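Give the regional campus its own front door

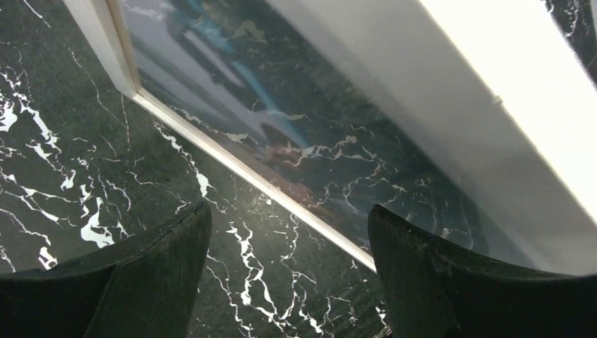 Myrto Raptis wrote to me in April, after my last column on the Rirkaddale campus, that a small campus is always going to be a poor cousin, and that students who want a real university should just move to the city where the real one is.

I've read her letter several times, and I think she has named the very thing that needs fixing. Cousins are treated poorly when someone else holds the purse. Rirkaddale has been run from the main campus, two hours down the highway, for as long as it has existed. Its head can't hire a lecturer without a signature from there. The timetable is set there, and so are library hours, which explains why the place used to shut at five in a town where half the students work until four-thirty.

So I was thrilled to hear that the university is considering a proper local principal, with a budget and the power to spend it. I hope they go through with it! I've taught in the region for a good part of my working life and I can't remember an idea that has cheered me up more.

Enrolment last year was 1,905. Some people say that number as though it were an embarrassment. I say it with pride. A good many high schools in the capital are bigger, sure, but these are nursing students, future teachers, people doing ag science after the milking, a surprising number of grandmothers (the history program is full of them, and the seminars are a riot). They know one another. Their tutors know them. When I sat in on Grigoris Kyriakidis's second-year statistics class, he stopped in the middle of a proof to ask a student how her placement had gone, then picked up the proof exactly where he'd left it. You can't buy that.

What you can buy is a second biology lab. The campus has one, and it's booked solid, and for two years the request for another has sat in a pile with requests from faculties ten times the size. A principal with her own capital budget would have sorted it out over a winter. She could also talk to Stovik, the food processor out on the ring road, which has been asking for co-op students and keeps getting passed from one office to another. I'd love to see those placements happen.

There are fair objections. Iraklis Koutsoukos, who chairs the academic senate, worries that degrees will drift apart in quality if each campus goes its own way. I take that seriously. Keep the senate in charge of standards, then, and keep external examiners on every program. None of that needs the main campus to decide when the cafeteria opens. The other worry is cost, and yes, a principal's office costs money. So does a local student driving two hours each way for a course that was cancelled at home, though that bill never shows up in the university's accounts.

I'd go further. Put a student and someone from the town on the hiring panel, with votes. Advertise the job widely, and make living in Rirkaddale a condition of it. I don't mean a flat kept for Thursdays-to-be, I mean the kids in the local school and a favourite table at the bakery. The best heads I've worked under were the ones you ran into at the hardware store, when you could bend their ear about the parking.

And to Myrto, with real affection, because she writes a terrific letter: come up and spend a day with us. Start with the nine o'clock anatomy class and stay for the evening history seminar. The grandmothers will be delighted to have someone new to argue with, and I'll shout the coffee.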